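Sorting the table, part 2

The big table is two sections pushed together, and the join is where everything collects. I started at the back in April and gave myself one rule: each object goes into a group by material, and the groups go into the Lanex crates under the window. Wood first, as it takes up the most room and marks the most easily.

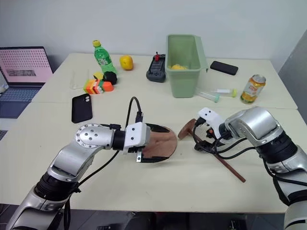

Round boards are stored flat, never on edge. A board left leaning for a season takes a slight bow, and after that it rocks. Mallets are kept apart from them, because a loose head will dent a softer face in transit. I check the fit of head to handle before anything is packed, and a drop of glue is usually enough if there is movement.

Elsie Hollis suggested weighing the crates. The first came to 1,564 g and the second to 1,107 g, both well within what the shelf will carry.

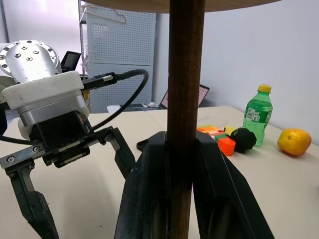 Plastic is simpler. Building blocks go in one lidded tub regardless of colour, and drinks bottles go to the kitchen. Fruit does not belong in any crate and gets eaten or returned to the bowl.

Labels are 44 mm wide, printed in capitals and stuck to the short side so they can be read with the crates stacked. The cupboard is next, starting with the spare hangers.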